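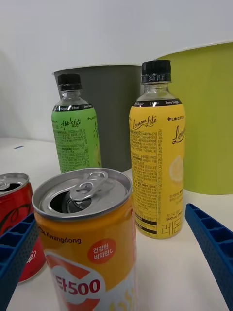

What does it mean when a moth lands on you? In most folk traditions it means that news is on the way, usually from someone who has died or someone who owes you a letter, and the color of the moth is supposed to tell you which.

Moth omens

Moth omens are beliefs that the arrival, color or behavior of a moth foretells events in a person's life. They belong to the wider family of insect omens, along with crickets on the hearth and bees in the parlor, and share its main convenience: the insect turns up whether or not anything is about to happen.

Colors

White moths are commonly read as visiting souls, and households that hold this view tend to leave them alone, at some cost to the curtains. Dark moths are read as warnings. Brown moths, which make up most of the moths a person is likely to meet, carry the least agreed meaning. In the village of Hiluvska they stood for money, though local sources differ on the direction in which it would travel.

The Hiluvska notebooks

The fullest record of the custom in the Paltus valley was made by the schoolteacher Anneliese Kleinschmidt, who filled 5 notebooks with sayings collected from her pupils' grandparents. The notebooks hold 400 entries on insects, of which 56 concern moths. Many contradict one another. A moth circling a lamp means a wedding in one entry and a leaking roof in the next, and Kleinschmidt, a patient woman, copied out both without comment.

Her editor, Marlene Wegener, was less patient. In her introduction to the Vogler edition she observed that a moth at the window had predicted rain, a visitor, a death and a good price for pigs, "and in a long enough summer it will have been right about all of them."

Timing

Most of the sayings apply only after dark. A moth seen by day was thought to be lost, and its message could be ignored. June was considered the most reliable month in Hiluvska. It is also when the windows were open.

Remedies

An unwelcome moth omen could be canceled by carrying the insect outside in cupped hands and naming it after a relative. In nearby Forna the relative had to be one the household disliked — a rule said to have caused more trouble than the moths.

See also: Cricket lore; Death's-head hawkmoth; Telling the bees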